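Speaker notes: Cleaning a close-coupled toilet, bowl to rim
Colin Holroyd, Sowerby training day, August 4, 2019

Slide 1. Scope
Domestic ceramic pans only. Urinals and macerators are in the February notes. Mention that the Meliro handout has the dilution tables, so no need to copy them down.

Slide 2. Brush types
Round head, black or white bristle. Flat and silicone heads come later if there is time. Check the joint between shaft and head before use. Discard any brush with splayed bristle. At the Cladon site we replaced 188 brushes over 14 months, most of them for bent shafts.

Slide 3. Order of work
Lid and seat up. Apply cleaner under the rim first and let it run down. Leave for the time on the label. Brush under the rim, then the side walls, then the outlet. Flush with the brush still in the bowl, lift, drain against the inner wall, return to holder. Seat and outer surfaces are done last with a separate cloth.

Slide 4. Pressure and angle
Hold the handle by the grip, well back from the shaft. Bristles should bend slightly against the glaze. More force than that does not shift limescale and wears the head. Keep the shaft clear of the rim, where knocks chip the edge. Pause for questions on descaler.

Slide 5. Head against the inner wall
Point out the bristle head on the left wall and the handle running out to the rim. The pan is on its side on a wood floor, so the curve of the bowl is easy to follow.
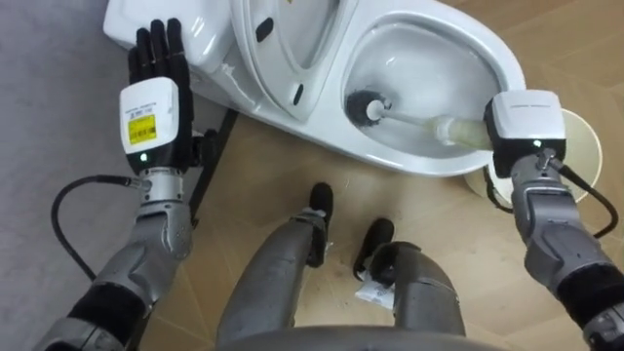

Slide 6. Storage
Holder emptied and rinsed weekly. Skolterex order forms are by the door, minimum quantity 300. Finish here and hand over for the practical.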